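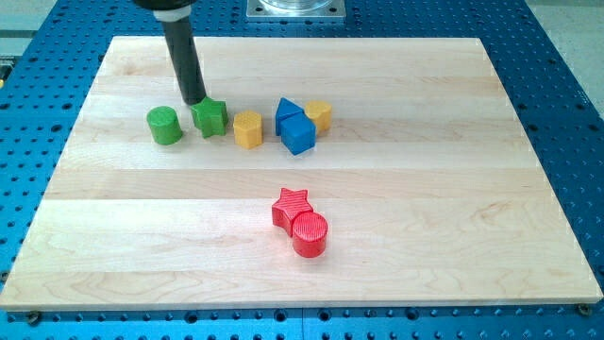 Slide 1: the arm at the Brurnton shop, tool tip beside the green star.

Leave this up while people find seats. Say hi, thank Harasley for the room, and mention the coffee (it runs out fast, so go now!).

So, this is our Tuesday-night build, and I'm so happy to finally show it to you. We started last October with 2 evenings of drilling and a lot of arguing about the table. I wanted plywood. I lost, and I'm glad, as those threaded holes let us bolt down pretty much anything. The maple cutting board on top is my own contribution, and yes, my kitchen misses it.

Point out the two reds sitting by themselves, away from the row. That gap matters later, when we get to the sorting code from the Melton branch.

Pause for the money question, somebody always asks it. $3,955 all in, and the arm was most of that. The blocks are from a toy sorter.

Then tell the Yeom story, but keep it short this time: 7 tries at the star before I noticed I'd typed the height in inches. Let them laugh, have a sip of water.

Next slide, wiring. 30 minutes left at this point, if I haven't rambled.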